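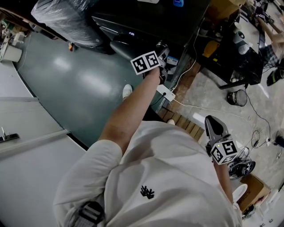
Workshop floor session, view from above. The teal-gray floor section runs across the middle left.

Rimanano: Household Goods and Workshop Floor Collection

Version of July 2, 2020
Prepared by Pantelis Lambrakis for the Kiscombe Workshop Archive

Summary

Rimanano records large household goods and the floor areas on which they are stored and handled. The collection is intended for persons who study the arrangement of shared workrooms and the condition of used appliances. It contains 468 sessions. Each session is filed under one of two sites, Plunach or Noiphan, and carries a short written note.

Contents

sessions/ One folder per session
notes/ Session notes in plain text
goods/ Index of appliances and furniture
floors/ Index of floor areas and stored materials
LICENSE Terms of use

Scope

The goods index covers washing machines, dryers, stoves, cabinets, shelving and seating. The floor index covers walkways, painted or coated sections, pallets, stairs and ledges. Small hand tools are listed only where they occupy a fixed storage position. Food, clothing and personal papers are outside the scope of the collection.

Description of Appliances

Appliances are entered by type, color and manner of loading. Surface condition is entered separately for the body, the lid or door, and the control panel. Marks on glass are recorded under three terms: scratch, smudge and chip. The terms may be combined. No entry states the cause of a mark or the age of a machine.
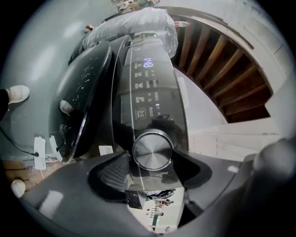 Where a display is lit, the reading is copied as it stands, without a statement as to whether it shows a clock time or a remaining cycle time. A reading of "4:18" is therefore entered as 4:18 and nothing further. Selector dials are entered by shape and finish. Goods under plastic sheeting are entered as "wrapped" unless the session note identifies them.

Known Limitations

Nearly 200 sessions have no entry in the floor index. In 69 sessions the appliance type was assigned from the note alone. Stair treads were not indexed before Version 2, and the earlier entries have not been revised.

Use and Citation

The collection may be used for research and teaching. Redistribution of the session folders requires written permission from the Archive. Users are asked to cite the collection by name and version. Corrections should quote the session folder and the index line concerned. The next revision of the floor index is planned for September.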